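Capstone: two-arm laundry folding, need advice on the pants
Student Projects > Build Logs
23 Oct 2023

trivari_lead wrote:
Our class project is folding clothes with two arms and sorting them into stacks. Jeans go on the left, everything else on the right. We have 22 demos of the pants so far and want 200 by January. Jeans are fine. The light-colored pants are the problem.
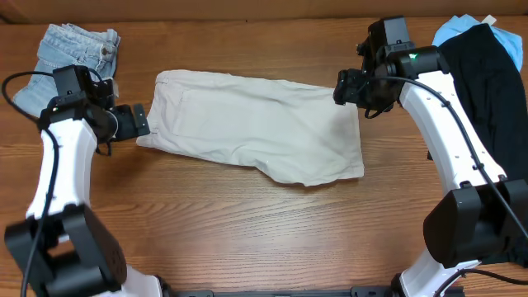
The policy we trained last week does the lengthwise fold and then stalls. It hovers near the waistband and never commits to a grasp. Should we collect more demos or change the task?

vototgate22 wrote:
More demos. 22 is nothing for cloth. We didn't get a decent fold out of ours until we were well past that.

bench_rat wrote:
Disagree. If it stalls in the same spot every time, your demos probably pause there too. Watch them back before you record another 180 of the same pause.

trivari_lead wrote:
Checked. We do pause, up to 2 seconds, while the driver lines up the other arm. We also never decided how a run ends, so some demos stop with the pants still in the middle and some stop after they go on the stack.
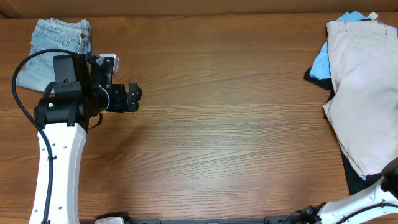 I'd like every run to finish with the middle of the table clear and both arms back off the clothes. Does that sound right?

bench_rat wrote:
Yes. Pick one ending and throw out the rest.

vototgate22 wrote:
I wouldn't throw them out. Trim them and keep the fold part. You need the data.

bench_rat wrote:
Trimmed demos teach it to stop early. Seen it.

umurik_b wrote:
What do your wrist cameras show at the grasp? On ours the cloth blurred whenever the driver rushed. We slowed down for the last 10 cm and that helped more than adding demos.
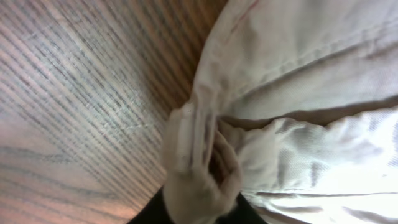 Thomas Robotics Club, Manipulation Team

trivari_lead wrote:
Some blur on ours as well. We'll slow down, cut the pauses and redo the pants. Keeping the old ones in a separate folder for now.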